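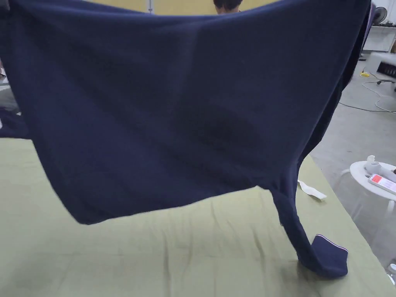 공유 작업장 의류 정리 로봇 제작 중간 보고

받는 분: Siu-fong Wan 님
보고 기준일: 4/10/21
과제명: Greto (두 팔로 옷을 펴고 개는 탁상형 장치)
작업 장소: Skukholm 공유 작업장

지난 보고 이후 진행한 내용을 정리해서 드립니다. 먼저 제일 반가운 소식부터 쓰겠습니다. 긴팔 니트를 양쪽 어깨에서 잡아 들어 올리는 동작이 드디어 됩니다! 8월까지만 해도 반팔 티셔츠 한 장을 제대로 집지 못해서 밤마다 로그만 들여다보고 있었는데, 이제는 소매가 달린 옷을 펼쳐 든 상태로 멈췄다가 테이블에 내려놓는 데까지 왔습니다. 아직 개는 동작은 중간까지만 이어집니다. 그 부분은 뒤에 따로 적었습니다.

1. 기구부

왼팔과 오른팔 모두 조립을 마쳤고, 어깨 관절의 유격도 잡았습니다. 처음 설계에서는 어깨 브래킷을 출력물로 만들었는데 팔을 앞으로 뻗을 때마다 끝이 눈에 보이게 처졌습니다. 그래서 Kinnear에서 알루미늄 판을 잘라 와 브래킷을 다시 만들었습니다. 구멍 위치를 한 번 잘못 뚫어서 판 하나를 버렸고, 두 번째 판으로 완성했습니다. 바꾸고 나니 같은 위치로 되돌아오는 정도가 확실히 좋아져서, 그날은 작업장에 있던 사람들을 다 불러서 보여 드렸습니다.

집게 끝은 세 번째 버전입니다. 첫 버전은 고무가 너무 미끄러웠고, 두 번째는 니트 올을 뜯었습니다. 지금은 부드러운 실리콘을 얇게 붙이고 안쪽에 얕은 홈을 냈습니다. 면, 니트, 얇은 셔츠감은 잘 잡힙니다. 두꺼운 후드 원단은 두 겹이 겹치는 봉제선 부분에서 빠지는 일이 있어 집게 폭을 조금 넓혀 볼 생각입니다.

2. 작업대와 카메라

테이블에는 올리브빛이 도는 연한 녹색 천을 씌웠습니다. 원래 쓰던 흰 상판은 조명이 반사되어 흰 옷의 윤곽이 자꾸 사라졌습니다. 천을 씌운 뒤로는 네이비처럼 어두운 옷도, 밝은 옷도 배경과 잘 갈라집니다. 주름이 잡히면 옷 가장자리로 잘못 읽는 경우가 남아 있어서 작업을 시작하기 전에 손으로 한 번 쓸어 펴는 절차를 넣었습니다. 다음에는 천 밑단을 테이블 아래에 고정할 수 있도록 집게를 달겠습니다.

카메라는 머리 위치에 하나만 두고 있습니다. 옷을 높이 들면 몸판이 시야를 넓게 가려서 그 뒤가 보이지 않습니다. 팔꿈치를 낮춰 드는 자세도 시험했는데, 그러면 긴 소매가 테이블에 너무 많이 끌립니다. 현재는 소매 끝이 상판에 닿을 정도의 높이를 기본값으로 쓰고 있고, 손목 카메라 추가는 다음 기간에 검토하겠습니다.

3. 제어 소프트웨어

Billau라고 이름 붙인 동작 프로그램이 이번 기간에 가장 많이 바뀌었습니다. 처음에는 동작마다 좌표를 손으로 적어 넣었는데, 옷이 조금만 돌아가 있어도 전부 어긋났습니다. 그래서 사람이 직접 조종해 보인 동작을 모아 학습시키는 방식으로 바꿨고, 지금까지 시연 318건을 모았습니다. 이 가운데 소매가 심하게 꼬인 채로 시작한 것들은 따로 묶어 두었습니다. 꼬인 소매를 푸는 동작은 다른 단계와 섞어 학습시키면 결과가 나빠지더라고요.

동작은 집기, 들어 올려 펴기, 내려놓기, 소매 접기, 몸판 접기로 나누었습니다. 앞의 세 단계는 니트와 티셔츠에서 안정적으로 이어집니다. 소매 접기는 소매통이 좁을 때 잘 되고, 소맷단이 두툼하면 접힌 끝이 다시 밀려 나옵니다. 소맷단에 줄무늬처럼 대비되는 색이 들어간 옷은 끝을 찾기가 훨씬 쉬워서, 당분간은 그런 옷으로 먼저 연습시키고 무늬 없는 옷으로 넘어가려고 합니다. 이 순서를 정하고 나서 진도가 부쩍 빨라졌습니다.

한 번 연속으로 돌리는 시간은 90분까지로 정했습니다. 그 이상 돌리면 오른쪽 손목 모터가 뜨거워지면서 움직임이 둔해집니다. 방열판은 주문해 두었습니다.

4. 안전

양팔이 움직이는 동안 맞은편에 사람이 있을 수 있으므로 비상정지 버튼을 2개로 늘렸습니다. 하나는 조종하는 쪽, 하나는 테이블 건너편에 있습니다. 팔 속도에도 상한을 걸었습니다. 바닥 케이블은 아직 정리가 끝나지 않았습니다. 몰딩을 깔 자리를 정했고, 다음 작업일에 고정합니다.

5. 예산

지원금 가운데 이번 기간에 가장 크게 들어간 항목은 손목 모터 교체와 알루미늄 가공입니다. 옷은 작업장 회원들이 입지 않는 것을 모아 주셔서 거의 돈이 들지 않았고, 부족한 크기만 중고 매장에서 한 벌에 3,000원씩 주고 샀습니다. 영수증은 전부 스캔해 공유 폴더에 올려 두었습니다. 손목 카메라를 추가하게 되면 예비비에서 쓰고 싶은데, 이 부분은 승인이 필요합니다.

6. 다음 기간 계획

- 소매 접기 시연 추가 수집 (무늬 없는 긴팔 위주)
- 집게 폭 변경, 후드 원단 시험
- 손목 모터 방열판 장착
- 바닥 케이블 몰딩 고정
- 몸판 접기까지 한 번에 이어서 돌려 보기

마지막 항목이 제일 기대됩니다. 단계별로는 전부 한 번 이상 움직여 봤으니 이제 사이사이를 잇는 일이 남았습니다. 내려놓을 때 몸판 아랫단이 한쪽으로 쏠리는 문제가 있어서, 놓기 직전에 팔을 살짝 당겨 주는 동작을 넣어 시험하는 중입니다.

Wan 님께 확인을 부탁드릴 사항은 두 가지입니다. 손목 카메라 구입에 예비비를 써도 되는지, 그리고 다음 보고 때 글과 함께 작업장에서 직접 시연을 보여 드려도 될지입니다. 와 주신다면 긴팔 옷을 한 벌 가져오셔도 좋습니다. 처음 보는 옷으로 돌려 보는 것만큼 좋은 시험이 없습니다!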